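Search entries
Search
4 min read

Thursday, September 6, 2018

Snapping turtle tags, Serkel Pond

Back from the pond before lunch. Checked all the hoop traps on the north side and pulled the one by the culvert, which had a tear in the mesh big enough to put a fist through. Two painted turtles in the second trap, both let go without measuring. One snapper in the trap under the willow, and that was the animal we wanted.

Tag number 1599, the big female from the spring. Carapace length 259 mm on the long calipers, same as last time. The old transmitter was still on but the front edge of the epoxy had lifted and there was mud packed under it. It came off with thumb pressure. No damage to the shell that I could find, a little algae where the glue had been. Scrubbed that patch with a toothbrush and let it dry in the shade.

She was calm for the first few minutes and then she was not. The towel over the head works as long as the towel stays put. Next time use the heavy one. The thin one slid off when she pushed up with her front legs, and I had to start the whole base coat again. Lost half a tube of Trukov that way.

New transmitter is one of the Multus units. Weighed it at 23 g with the potting on, antenna included. That is lighter than the old one and it sits lower. I put it on the rear left of the shell, behind the widest point, antenna trailing. Thin base coat, wait, then a fillet all the way around with no square edge at the front for weeds to catch on. Kept her in the tub under a damp sheet until the epoxy would not take a fingernail, then walked her back to the willow. She went straight under.
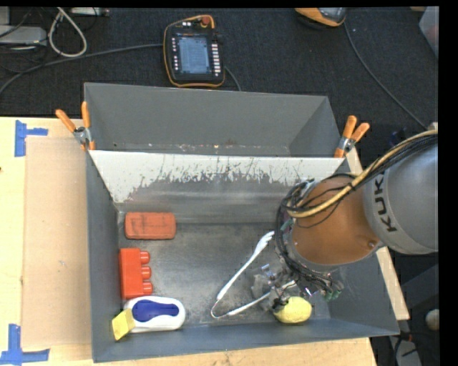
Gray metal bin, front and rear compartments.

Range check after release. Osei receiver, handheld antenna, standing on the dam. Strong signal at the near bank, fair at the culvert, nothing past the bend with the gain where we normally keep it. With the gain all the way up I could hear it past the bend but also a lot of hiss. I think the hiss is the receiver, not the tag. The connector on the Osei wiggles and the noise changes when I hold the cable to one side. Resoldered it this afternoon. Hiss is lower on the bench but I want to hear it outdoors before I call it fixed.

Ran the second Multus unit in a bucket of pond water to see if the pulse drifts when it gets cold. Started it at room temperature and added ice in three steps. The pulse slowed a bit at each step. I did not get a clean count on the last one, the timer on my phone went to sleep. To be repeated with the stopwatch. If the slowdown is real we can use it as a rough guide to when the animals settle in for the winter, but I would not put it in the report on one bucket.

Trap repair. Patched the culvert trap with green twine, double knots at every crossing. The hoop on that one is bent too, so the throat sits crooked. It will still fish. The other traps are fine apart from the float bottles, two of which have split at the neck. A trap with no float is a drowned turtle, so do not set those until the bottles are changed. I have written this on the lids with marker as well.

Bait: sardines in oil are still better than the chicken necks. The chicken brings raccoons. Something had turned the third trap over and there were prints all along the bank.

Battery log for the receiver: 81 percent when I left the truck, still above half when I got back. Good enough for a morning, not for a full day. Bring the spare.

To do
- Outdoor listen with the resoldered Osei, same spot on the dam
- Ice bucket test again, stopwatch
- Order Trukov, the slow cure and not the five-minute kind
- New float bottles
- Heavy towel goes in the turtle tub and stays there
- Last trapping round has to be finished before November, check the permit wording on the end date

Locker key is back on the hook by the door. The waders with the yellow straps leak at the left knee.

3 comments
0 shares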